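Frozen Shoulder: Notes from the Zudutcombe Clinic

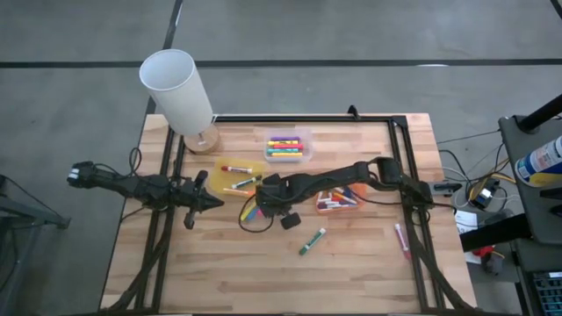 How long does a frozen shoulder last? Most cases run between one and three years from first pain to the point where the patient stops noticing it, and a minority keep some loss of movement after that.

The physical therapist who gave that answer works at the Zudutcombe clinic and asked to be identified by job only. The clinic saw 158 patients with shoulder complaints in the past year. Frozen shoulder, or adhesive capsulitis, was the final diagnosis in a small share of them.

"People use the name for any stiff shoulder," the therapist said. "I want to see outward rotation limited when I move the arm as well as when the patient moves it. If I can turn it and they can't, I start thinking about the rotator cuff."

The condition is usually divided into a painful phase, a stiff phase and a recovery phase. The therapist finds the boundaries poorly marked in practice. Night pain is the feature patients report first, often before they have noticed any stiffness. By the time they book a visit they can no longer reach a back pocket or fasten a bra.

Treatment depends on the phase. In the early months the clinic keeps exercise light: pendulum swings and supported forward reaches, five minutes at a time, a few times a day. "Hard stretching at that stage tends to flare it up. I tell them to stop at discomfort and stay there." A steroid injection into the joint is discussed with the referring doctor when pain is breaking up sleep. The effect is mostly on pain and mostly short term.

Stronger stretching begins once pain at rest has settled. One patient referred from Munden last September started at 8 degrees of outward rotation. Forward elevation in the same patient eventually reached 141 degrees, measured lying down. The therapist regards that as a fair result and did not push for more.

Diabetes comes up in most first appointments. It raises the risk of frozen shoulder and is linked with slower recovery, and the same applies to some thyroid disorders. The clinic asks about both on its intake form and sends patients back to their doctor if they have not been tested.

On heat packs, the therapist had little to say. "Use one before the exercises if it feels good. It won't change the capsule."

Surgical release is offered at the Rosenthal unit to patients who have made no progress after several months of treatment. Therapy restarts within a day or two of the procedure.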